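Wevik height-adjustable desk, two months of use

I bought the Wevik desk in July, after my back started to complain every evening. I work from home as a translator and I sit very much. My old table was from my grandmother, beautiful but too high for typing, so I wanted something which goes up and down and does not cost a whole salary.

The assembly took me one evening. The manual is only drawings, and drawing number 8 shows the crossbar from the wrong side, so I had to open 2 screws again and turn it. The Allen key in the box is too short to be comfortable. If you have your own, use your own. All the holes were in the correct places and I did not need a second person until the end, when the desk must be turned onto its feet. For this I called my neighbor.

The motor is quiet. I can raise the desk during a phone call and the other side does not hear it. It has memory for positions, but you must hold the button for 5 seconds to save one, and the manual does not mention this. I learned it from the Adamczyk store, where I bought the desk. They answered my e-mail on the next morning and were very polite.

When the desk is low it is stable like a normal table. When it is at my standing height (I am tall) it moves a little if I type strongly. My monitor shakes, but my coffee stays in the cup. I also tried a Unomum desk at a friend's office and it was more steady, but the price is almost double and the top is narrower.

About the surface I have mixed feelings. I took the light gray. It is calm for the eyes and it does not reflect my lamp, but every pencil mark stays visible until I clean it with a damp cloth.
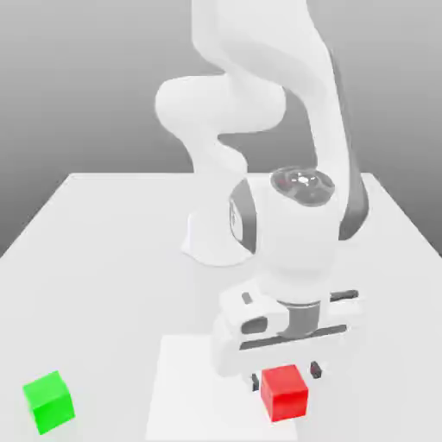
Nuala Madigan wrote to me that she has the same desk in black and would take gray if she could choose again, as on hers the dust comes back one hour after cleaning. She also puts a Pidosport mat under her feet and can now stand for 30 minutes without pain. I have not tried a mat yet.

The cable tray is the weakest part. It is narrow, and my power strip fits only diagonally. I fixed it with two zip ties.

I would buy the desk again at this price, in the same color. I give it four stars, and the missing one is for the tray and the manual.

Leonor Baptista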